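打印本页 | 电子邮件发送

Saltton 系列靠垫及垫套
产品与配置说明

Saltton 系列靠垫由 Panyasiri 家居用品部供应,适用于会客室、阅览室、接待区及员工休息区的沙发与扶手椅。本系列按单件或成套订购,垫芯与垫套分开计价,可单独补购垫套。

颜色:浅灰、米白、深棕。同一批次内颜色一致,不同批次之间可能存在轻微色差,成套配置时请一次订齐。

规格:方形,边长 45 厘米;另有腰枕规格,详见订货单附页。

起订数量:垫套 3 件起,整垫不设下限。一次订购满 25 件的单位,可申请分批送货。

交货期:现货自确认订单之日起 14 天内送达;浅灰色腰枕须另行排产,交货期为 16 天。

保养:垫套拆下后翻面,以冷水轻柔洗涤,平铺晾干,不得漂白。垫芯不可水洗,日常拍松即可。表面出现褶皱属面料正常现象,不在退换范围之内。

搭配:浅灰色与棕色绒感面料的座椅搭配较为常见,浅色地砖房间尤为适宜。如座椅本身颜色较浅,建议选用深棕色垫套。

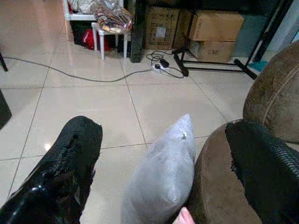

Barbara Szewczyk 来函称,她所在的阅览室使用浅灰色一款已逾一年,垫套洗后尺寸未见明显变化,唯垫芯四角容易塌陷,须经常拍松,希望供应方提供填充量较高的垫芯。

供应方答复:加厚垫芯将于 11 月列入订货单,原有垫套可继续使用。

订购及样布索取,请联系 Panyasiri 家居用品部 Apinya Thepsuriya。

更新日期:2018年6月18日

打印本页 | 电子邮件发送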